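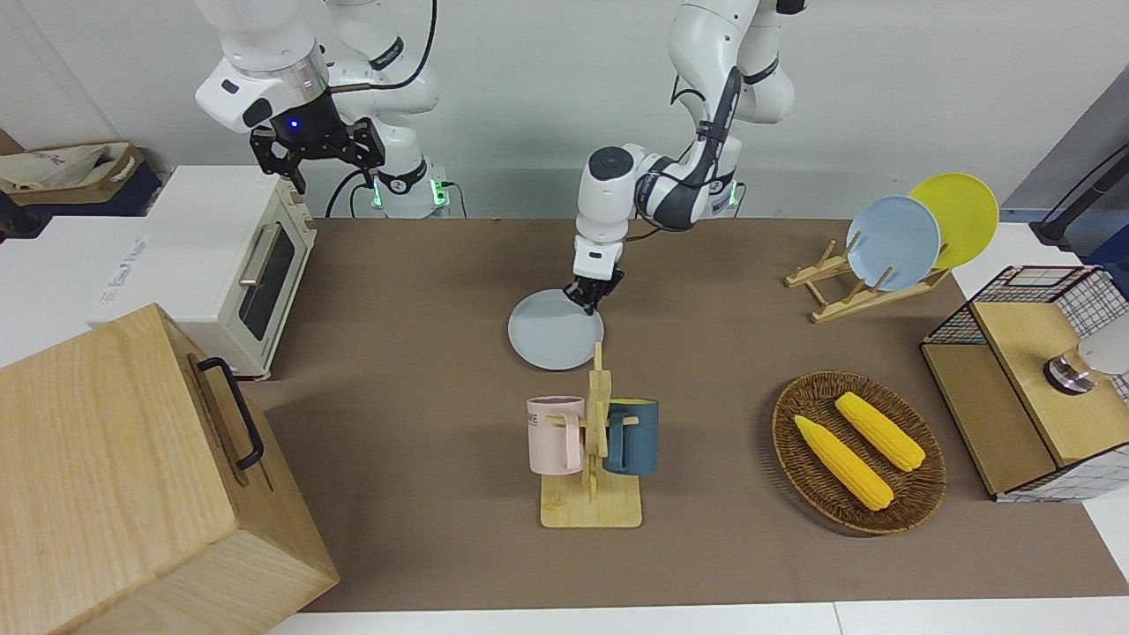

4.2 What the plates taught us

I'll start with the chore I thought would be the easy one, and boy was I wrong! Putting a plate in a dish rack takes me no thought at all (I do it half asleep most nights), but for a pair of arms it's a long string of small decisions about the rim, the tilt and the gap between two slats. In Figure 3 the left gripper has a plate by its rim, tilted over the mat, with the mug tree right in front of it and the rack over at the back right.

We ran 400 plate trials in March, and Naheed Paracha scored every one of them from the logs. The controller, which we call Fesidar, got the plate into a slot in 114 of them without help. I was hoping for a lot more. Most of the misses came late, with the plate already over the rack and leaning a little too far one way, so the edge rode up on a slat and stuck there. Razia Khattak kept saying the grasp was to blame, and after going back through the wrist forces I think she's right – a two-fingered pinch lets the plate swing, and the farther out you hold it the worse it gets.

Mugs went better. They have a handle, the pegs are forgiving, and a near miss usually still slides on.

So can it do the dishes yet? Not in my kitchen! I'd let it hang up mugs while I stood close by.

Figure 3. Two-arm setup for the plate and mug chores, left gripper holding a plate.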